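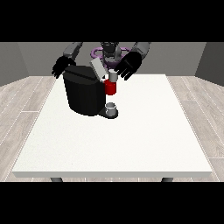 Figure 1. A simulated humanoid robot at a table with a single-serve coffee machine and a red coffee pod.

Lema College of Health Sciences
Speech and Swallowing Practice 2
Handout 4: Assessing and managing swallowing difficulty in adults

Last updated: Saturday, March 12, 2022

Purpose of this handout

This handout accompanies the fourth lecture of the unit. It sets out the terms students are expected to use in written work, the steps of a bedside swallowing assessment, and the main choices open to the clinician once the assessment is complete. It should be read before the practical class. The set reading for the week is Chapter 5 of the course reader.

1. Terms

Dysphagia means difficulty in moving food, drink or saliva from the mouth to the stomach. It is a sign of an underlying condition and is not itself a diagnosis. Common causes in adults include stroke, Parkinson's disease, head and neck cancer and its treatment, dementia, and a long period of intubation.

Penetration describes material entering the airway but remaining at or above the vocal folds. Aspiration describes material passing below them. Aspiration without coughing or any other outward response is called silent aspiration. Students frequently confuse the first two terms in case reports, and marks are deducted where the wrong one is used.

Residue is material left in the mouth or throat after the swallow. The location should always be recorded if it has been seen, for example in the left cheek or on the palate. Residue in the throat cannot be seen at the bedside and must not be reported as though it had been.

2. The phases of swallowing

For teaching purposes the swallow is divided into four phases. In the oral preparatory phase, food is chewed and mixed with saliva until it forms a bolus. In the oral phase, the tongue moves the bolus backward. In the pharyngeal phase, the soft palate rises, the larynx lifts and closes, and the bolus passes through the throat. In the esophageal phase, the bolus travels to the stomach.

The first two phases are largely under voluntary control. The last two are not. The phases overlap in ordinary eating, particularly with mixed textures such as cereal in milk, and the division should be treated as a convenience.

3. Before the assessment

The clinician reads the chart and speaks with the nurse responsible for the patient. The following should be known before anything is offered by mouth:

- the reason for admission and relevant medical history
- current respiratory status, including any oxygen requirement
- recent chest infections or unexplained fever
- current diet, and whether the patient is being fed by another route
- weight change over recent months
- allergies and dietary restrictions, including religious ones
- level of alertness through the day

A patient who cannot stay awake or be positioned safely should not be given food or drink for assessment. The visit is recorded as deferred and a new time is arranged with the ward.

Consent is required. Where the patient has difficulty with language, the clinician uses short sentences, gestures and written key words, and allows extra time for a reply. Family members may assist, but they do not replace the patient's own answer where one can be obtained.

4. The bedside assessment

The assessment begins with an oral examination. Students should note the condition of the teeth or dentures, the moisture of the mouth, and the strength, range and symmetry of the lips, tongue and jaw. Voice quality is noted before any trial, so that a later change can be recognized. The patient is then asked to cough.

Trials are given with the patient sitting as upright as possible. The order and amounts depend on the history. In the practical class students will follow the Jindon sequence, which starts with small sips of water from a teaspoon, proceeds to the open cup, and then moves to puréed, soft and regular solids. The sequence is a teaching tool and local policy takes priority on placement.

During each trial the clinician observes lip closure, chewing, the timing of the swallow, movement of the larynx, the number of swallows, and any cough, throat clearing, wet voice or change in breathing. Trials are stopped if the patient shows distress, or if signs of difficulty persist when the amount is reduced.

A bedside assessment cannot confirm or rule out silent aspiration. Where it is suspected, or where the findings do not fit the history, a referral is made for an instrumental study – either a videofluoroscopic swallowing study or a fibre-optic endoscopic evaluation. The reasons for choosing one over the other were covered in Handout 3 and will not be repeated.

5. Management

Management may include changes in posture, changes in the rate or size of mouthfuls, exercises, texture modification, or a recommendation for non-oral feeding. These may be combined.

Thickened fluids deserve particular care. They slow the flow of liquid and may reduce aspiration in certain patients, but many people dislike them and drink less as a result. Fluid intake must be monitored, and the recommendation reviewed at a stated date. It is poor practice to discharge a patient on thickened fluids with no plan for review.

Mouth care is part of every plan. So is the patient's own view of what makes a meal worth eating, which should be recorded in the patient's words where possible. A patient with capacity may choose to eat and drink with known risk. In that event the clinician explains the risk clearly, documents the discussion and continues to offer support.

6. Written assignment

Students will submit a case report of no more than 2560 words on one of the two cases posted to the unit page, referred to as Zadau and Jääskeläinen. A separate plain-language summary for the family, of up to 600 words, is to be attached. Tables are counted and references are not. The assignment is worth 32 per cent of the final mark and is due in May. Requests for an extension must reach the unit office before the due date.

Filed under: Course Materials, Speech-Language Pathology, Adult Practice

This website uses cookies to improve your experience. By continuing to browse, you agree to our use of cookies.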